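In defence of the pile on the bed

My mother had a rule that nothing went on a made bed. Not a coat, not a handbag, certainly not laundry. You folded standing up, at the table, and then you carried each person's stack to each person's drawers, and if you were nine years old and only trying to find your swimming things you could wait.

I've been thinking about that rule because I'm now firmly on the other side. The bed is the best place in the house to sort clothes and I won't be talked out of it. It's big, it's flat (flattish), it's the right height if you don't mind leaning, and best of all you have to sleep in it. A table will let you off. I once left a heap of jumpers on our dining table in Purham for so long that we ate around it, and I'm not proud of that. But a heap on the bed has to be dealt with by eleven at night or you're sleeping under it!

I said some of this on here last May and got 72 comments, most of them cross. Rahel Camenzind wrote to tell me that a bed is for resting and that I was bringing chores into the one room that should be free of them. I do see that. I just think the chores were in there already, on the chair.

What I like is seeing everything at once. The dark things go in one heap, the bedding gets stacked in the corner out of the way, and whatever you haven't made your mind up about gets spread out flat where it can look at you. Then you take them one at a time. Pick up the green one, decide, put it down.

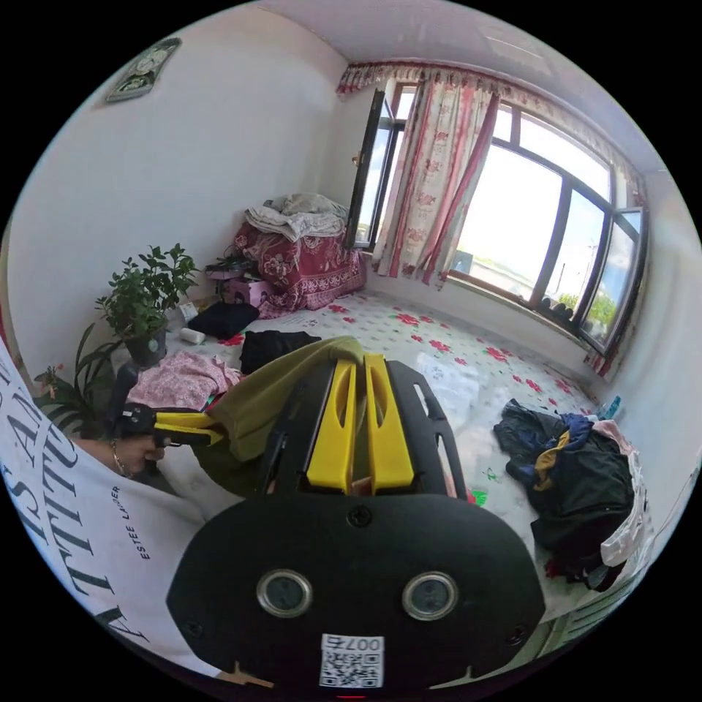
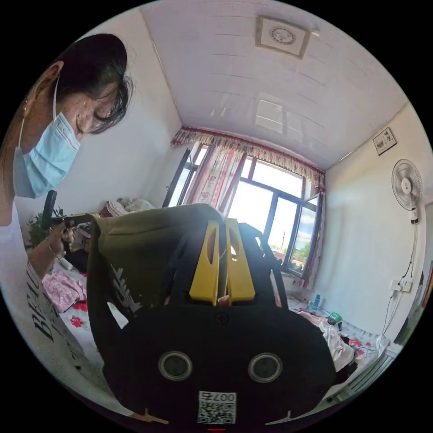

Sorting on the flowery sheet, with the olive-green one's turn to be dealt with.

And do it by a window, if you've got one. I'm fussy about this. Navy and black are the same colour under a bedroom bulb, and I've gone to work in Lesilstead in odd socks more than once on the strength of it. Daylight shows you the bobbly bits as well, and the mark on the front you'd been pretending was a shadow.

The other thing people told me was to put the bedding away first, before starting on the clothes. No! Leave it where it is. A folded quilt with a few blankets on top takes up one corner and does no harm, and if you go off to the airing cupboard with it you'll find something to do in the airing cupboard. I lost a whole afternoon that way and came back with a box of Christmas napkins.

I will give my mother one point. She never lost a sock, and I've got a drawer with a good many single ones in it. She'd also have had something to say about plants so close to clean sheets, but I like a bit of green next to the folding and I'm keeping mine. The dark heap I always leave until the end. It's mostly leggings anyway.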